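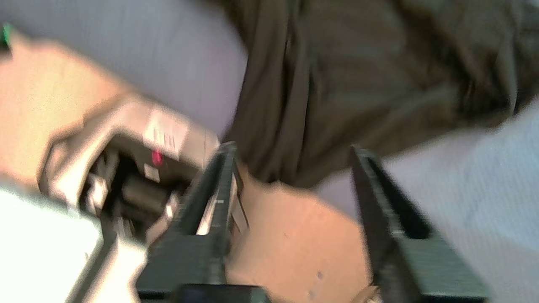
Sibel Ersoy

The first job of the morning at Zesstead is the fingers. Hülya Uçar looks after the cloth-handling cell there, and before she lets the arm near any fabric she checks the gripper pads for wear, wipes them down and runs them open and closed 30 times with nothing between them.

The pads are ribbed, and lint packs into the grooves. Once that happens a thin cotton will slide and a heavy drill will catch. Uçar uses a stiff nylon brush and a dry rag. She tried solvent in February and it left the surface tacky for two days.

Next comes the closing position. The fingers have to meet along their full length, or a single layer of cloth slips out at the tip. She closes them on a strip of paper and tugs. If it pulls free, she loosens the mounting screws, squares the fingers up and tries again. The maintenance sheet allows five minutes for this — it often takes longer.
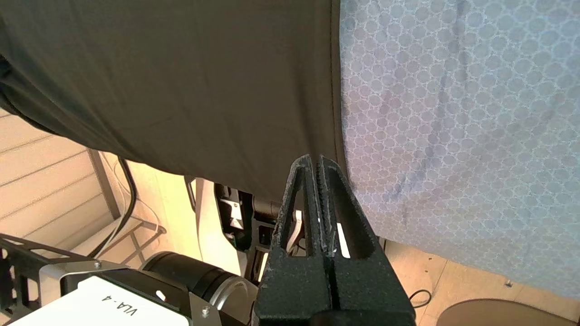 Cables get a look as well, mostly where they bend near the joints. A hanging cloth can hide a snag until the arm is halfway through a lift, so she moves each joint by hand and watches the slack.

Everything goes in a paper logbook, now up to entry 307. Most entries are one line long. The latest reads "pads brushed, left screw nipped up, keep an eye on it".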